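7.3 Störung: Greifer setzt am Wasserhahn auf (Meldung K-36)

Dieser Abschnitt gilt für alle Küchenaufbauten mit Flidari-Steuerung. K-36 heißt: Das Handgelenk hat einen seitlichen Widerstand gespürt und den Arm angehalten. Das ist eine gute Nachricht – die Überwachung arbeitet! Jetzt geht es darum, den Arm sauber freizubekommen und den Bereich richtig zu sperren.

VORSICHT: Während der Meldung nicht zwischen Greifer und Spüle fassen. Der Arm steht unter Spannung und kann beim Quittieren nachgeben.

1. Not-Halt drücken, Meldung noch nicht quittieren.
2. Bild der Handgelenkkamera öffnen und den Abstand zum Hahn beurteilen. Hals und Hebel zählen beide als Hindernis.

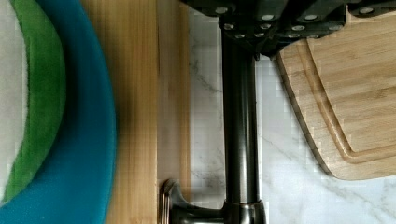
Greer Geddes merkt dazu an, dass der Hebel bei ihr in der Sperrzone gefehlt habe und die Meldung deshalb viermal hintereinander gekommen sei. Seit er mit eingetragen ist, läuft ihr Aufbau ohne Halt durch.

3. Not-Halt lösen und im Menü »Handführung« wählen.
4. Arm am Gehäuse des Handgelenks fassen und senkrecht nach oben führen, bis 200 mm Luft zum Hahn sind. Niemals seitlich wegziehen.
5. Meldung quittieren. Kommt sie sofort wieder, den Nullpunkt des Kraftsensors neu setzen (Abschnitt 4).

Hinweis: Liegt ein Schneidbrett dicht am Hahn, meldet Rarier die Brettkante manchmal als freie Fläche. Brett verschieben, neu einlesen, fertig.

Sperrzone neu anlegen

6. »Zonen« öffnen, »Hahn« wählen und den Hebel in beiden Endstellungen antasten.
7. Den Rest der Arbeitsfläche abfahren, mit höchstens 4 Prozent Geschwindigkeit. Offene Gerätetüren gehören unbedingt dazu: Eine Ofentür, die beim Einlesen geschlossen war, kennt die Steuerung später nicht.
8. Prüfen, ob die Kabel am Arm in jeder Haltung Spiel haben. Eine gespannte Leitung löst K-36 ebenfalls aus, auch wenn weit und breit nichts im Weg steht.

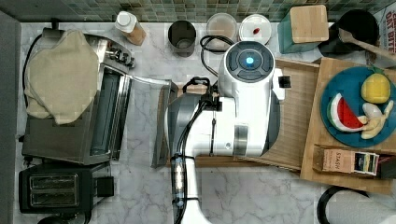

Abb. 7-4: Arm über dem Auszugbrett, Ofentür offen

9. Zone speichern und den Probelauf »Bredudska« starten. Die Hand bleibt dabei am Not-Halt.

Bleibt der Probelauf ohne Meldung, darf die Geschwindigkeit wieder hoch – ein richtig schöner Moment! Tritt K-36 erneut auf, Protokoll sichern und an Aníbal Quispe schicken.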